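4. Setting the desk height

The Rendora app will offer you a "perfect" height based on your age and shoe size. Skip it. Your elbows are a better guide.

1. Sit down, feet flat, and let your upper arms hang.
2. Hold the Down button until the desktop meets your forearms.
3. Press Save, then 2. The display blinks when the height is stored.

Note: The box says the desk lifts 400 pounds. We would not test that claim with anything you like. 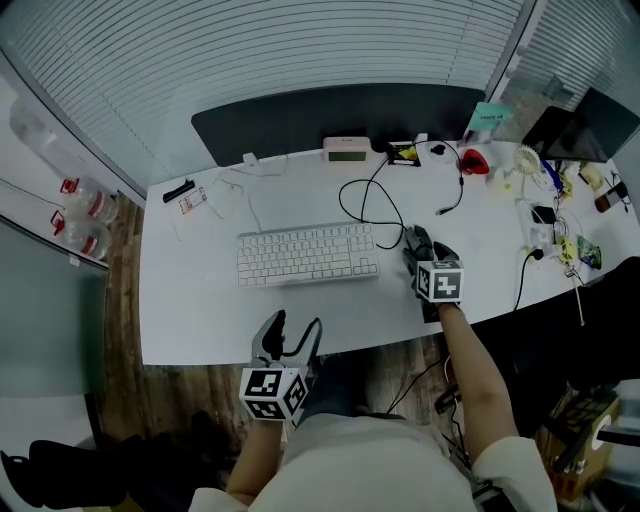 5. Keyboard position

Leave the keyboard near the middle of the desk and type for 9 minutes before you judge it. If your wrists bend up, lower the desk a little and save again.

Caution: Wrist rests sold as "medical grade" are mostly foam. Try going without one first.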